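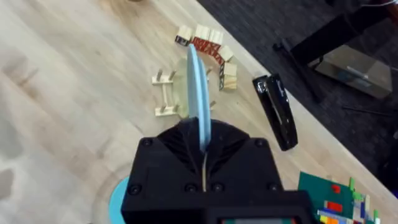 Light blue paddle, wooden peg rack, blocks in an arc at the top of the table.

Small racks for flat pieces

2 min read

Flat plastic pieces do not stack well in a toy bin. They slide to the bottom, lie under the blocks, and come out only when the whole bin is tipped over. I spent part of August working out a better place for ours, and the answer I settled on is a low slatted rack with short pegs. These are my notes on it, mostly so I can find the measurements again.

The rack is flat wooden slats put together like a short ladder, with pegs standing up near the crossbars. A piece goes in on edge between the pegs. Gravity does the rest. I left the wood unpainted. Paint on a peg adds thickness, and it chips in exactly the place where the plastic rubs. I sanded to 180 and stopped there.

Peg height took the longest. My first set was tall enough to hold anything upright, but a child's hand had to lift the piece clear of the pegs before it could move sideways, and the rack usually came along with it. I cut the pegs down twice. The short ones hold a flat piece well enough if the table is level. If somebody bumps the table, things fall over. I can live with that.

Peg spacing is a compromise. The paddle is thin and wants a narrow gap. The translucent green piece is rounded and rolls if the gap is too wide, but it catches if the gap is too tight. I set the spacing for the green one and accepted some lean on the paddle.

The rack lives on the light wood table in the back room. The part I keep clear for play is 492 mm by 306 mm, measured in from the long edge. I marked it once with painter's tape, then took the tape up when it started leaving residue on the grain. Anything outside that area tends to end up on the floor within the hour.

The blocks get no rack. I tried a divided tray from Plernis, which was well made and completely ignored. Setting them out in a curve along the top of the table works better. All of them are in reach from the near side, and a missing one leaves a visible gap. A straight row does the same job but takes more width than I have. The curve also leaves room for the rack in front of it without anything having to be moved first.

Things I tried that did not work:

- Felt pads under the slats. They collected crumbs and made the rack slide more easily.
- A wall-mounted version. Fine for an adult. Too high for the people who use the pieces.
- Magnetic strip. The pieces are plastic. I had a strip left over from another job and was not thinking clearly.
- A Sarmont letter sorter turned on its back. Right depth, wrong gap, and the metal edges were rough.

The glue is ordinary white wood glue, clamped overnight. I drilled the peg holes slightly undersize and tapped the pegs in with a rubber mallet. One slat split when I did this too close to the end. If you are copying the design, stay at least two peg diameters in from the end of the slat and drill a test hole in scrap.

The remaining problem is dust. Slats hold it, and a cloth does not get between the pegs. A dry one-inch paintbrush does. I run it along each slat when I put the blocks back in their curve, and the table gets a damp wipe after that.

I may try a version with angled pegs next, which should help with the lean. The scrap pile has enough pale wood left for it.

Related posts
Drilling straight holes without a drill press
The Katayama pull saw after a year
Shelf liner, compared
Refinishing the Prusari side table, part 2

Contact | © All text and photos by the author | Back to top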